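Cloter manipulation group, working meeting
Minutes, Wednesday, 2:00 p.m., Bruvbridge building, ground floor lab

Chair: Sowmya Annamalai
Present: Cloter group staff and students; two visitors from Ernstead by phone
Apologies: none received

1. Minutes of the last meeting

Accepted with one correction. Under item 3, "calibration of the table" should read "calibration of the grippers." The corrected copy is in the shared folder.

2. Grid placement study, results so far

Sowmya went through the numbers. The set now stands at 407 recorded demonstrations. Of these, 251 were collected under the grid method, where the operator is given a start cell before each run and puts the object down inside that cell. The rest are from the earlier free placement period, when operators put the object wherever they liked.

The free placement runs bunch up badly. Operators kept returning to the area directly in front of them, and the far cells and the corners have very little in them. The grid runs are spread evenly by design. A policy trained on the grid runs alone did better on far cells than one trained on the free runs alone. In the near cells there was no difference the group was willing to call real.

It was asked whether the comparison is fair, given that the two sets are not the same size. Sowmya agreed that it is not, and will rerun with the grid set cut down to match. Until then the result is not to be quoted outside the group.

The Ernstead visitors asked whether cell order was shuffled. It was, by a script, at the start of each session. The script does not stop two neighboring cells from coming up one after the other. Left as it is.

3. Bottle and wire rack task

This is the next task for the grid method. The object pair is the black bottle with the copper-colored wire rack. The bottle starts upright, next to the rack, and the pair is moved as a unit from cell to cell between runs. The kraft paper and blue tape layout is kept the same as for the earlier tasks so that cell numbers carry over.
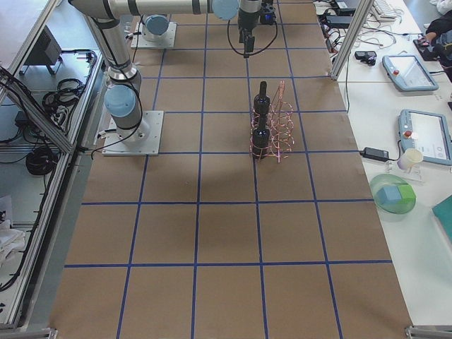

Salian's comment, read out from the shared notes, was that the rack should be scored separately from the bottle, as a run where the bottle is picked cleanly but the rack gets dragged into the next cell currently counts as a success. Several people agreed. There was some discussion of how far the rack may move before the run fails. One proposal was half a cell, another was any contact at all. Contact was thought too hard to judge from video, given how thin the wire is.

Decided: score bottle and rack on separate lines. A rack that crosses a tape line is a fail on the rack line only. Raters are not to go back and change earlier tasks.

A second question was rack rotation. The spirals look much alike from most sides, and operators have not been told which way to turn it. Agreed to leave rotation free for the first batch and write it down as free in the method section.

4. Tape and paper

Blue tape is lifting at a few crossings after repeated runs. When a strip is replaced, the new one has to go exactly where the old one was, and the person doing it signs the log with the time. Several strips were replaced last month without an entry, and those sessions will be marked "grid unverified" in the data sheet. They stay in the training set.

The paper itself is to be changed between tasks, never in the middle of one. A fresh sheet changes the background enough that the group does not want it mixed in without a note.

5. Second rater

Agreement between the two raters was good on the earlier tasks except for drops near the edge of a cell. Their rule sheets turned out to be different versions. The older version has been deleted. Both raters will rescore the edge cases from the current sheet, without seeing each other's marks.

6. Write-up

Draft outline circulated. Sowmya wants the method section finished before any more figures are made. The Ernstead visitors offered to read it and asked for the placement script along with the text. Agreed, once the comments in the script have been cleaned up.

The title was discussed and left open.

7. Actions

Sowmya: rerun the comparison with matched set sizes.
Salian: new score sheet with separate bottle and rack lines, sent to both raters before the first batch.
Raters: rescore edge cases.
All operators: log tape changes with time and cell numbers.
Ernstead: comments on the outline by end of month.

8. Any other business

The sign-up sheet for sessions has moved to the shared calendar. The paper copy on the door will not be checked.

Meeting closed at 3:10 p.m. Next meeting same time, same room.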